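Let the Teenagers Pick the Hymns

Oct 19, 2018

For most of my life the hymns at our church were chosen by whoever sat at the organ, and very good choices they were. Then in August our organist, Waltraud Dreßler, handed the list to the youth group for a month, and I have been singing its praises ever since (sorry!).

I expected four weeks of guitar choruses. We got some, and I loved them, but we also got plainsong, two Advent hymns in high summer and a thing in a minor key that I hadn't sung since my confirmation. The ten of them had sat down with a hymnal of more than 400 hymns and read it – properly read it, words first – which is more than I have ever done. One girl asked me at coffee what "Ebenezer" meant, and we were still talking when the cups had been washed.

People worry that handing over part of the service means watering it down. I think we should worry far more about young people who sit politely through worship for years and are never asked for anything. Let them choose, let them read, let them pray aloud in their own words, and put up with the odd wobble! The rest of us wobble too, especially in the psalms.
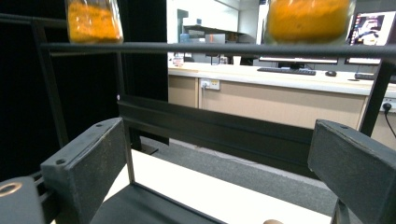
A black metal rack with a wide crossbar panel.

I'd go further and give them a season, Lent perhaps, with Waltraud on hand to say which tunes will defeat the tenors. She is all for it. She has already lent them her own marked-up hymnal, and they want to know why number 162 has three exclamation marks beside it.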